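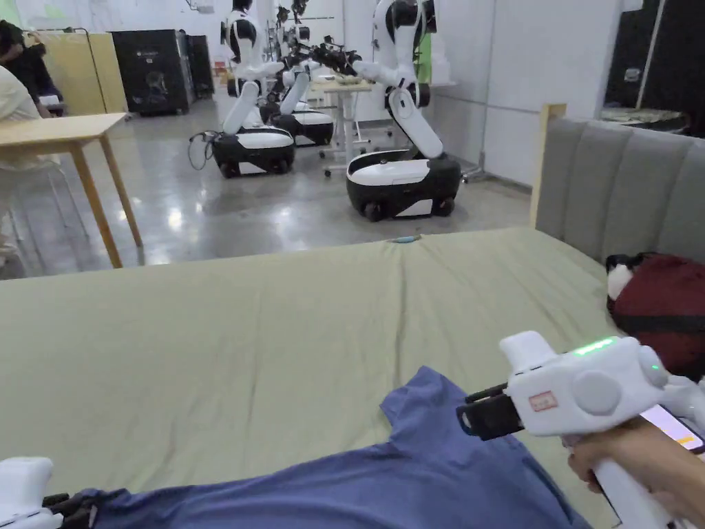

Dinsa Garment Handling: equipment plan and data card

Maintainer: Tsegereda Sisay
Budget contact: Wondimu Shiferaw
Status: draft, open for comments until August

Contents

This folder holds 430 recorded episodes of T-shirt handling on a covered bed, along with the equipment list for the next round. Episodes were recorded with hand-held grippers, used in pairs. The budget sheet is in budget.csv and the episode index is in index.csv.

What we plan to buy

- Two more hand-held grippers, same model, so a second station can run in parallel.
- 35 T-shirts in mixed sizes and colors. Plain fabric only for this round.
- Spare finger sets. Order these with the grippers; Orkard charges shipping per order.
- Battery packs and one charging shelf.
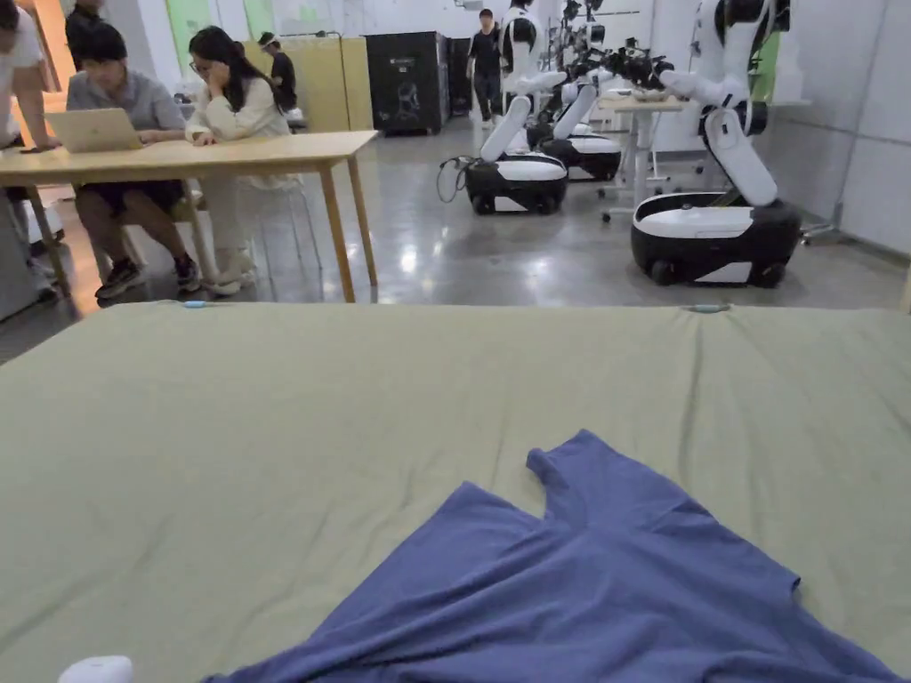 No new mobile bases are in this budget. Tsion Admasu asked for one, and it has been moved to the Bilham request for next year. Floor space has to be settled first. The quote from Brerkeo covers service on the existing bases but leaves out transport.

Costs

The unit price for a finger set is $35. The charging shelf with packs is $662 before tax. Gripper pricing is still under review, and that line in budget.csv is blank.

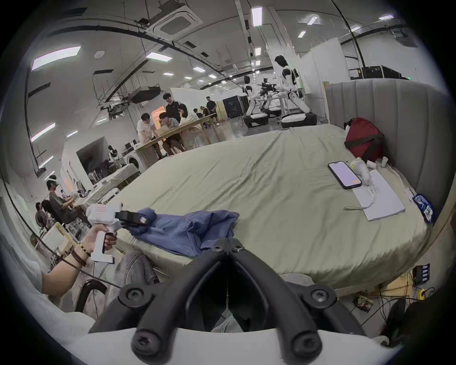
Hand-held gripper closed on the edge of a blue shirt.

Known gaps

Cable management is not budgeted. Episodes with long sleeves are missing. Send corrections to Boonmee Srithong before editing budget.csv.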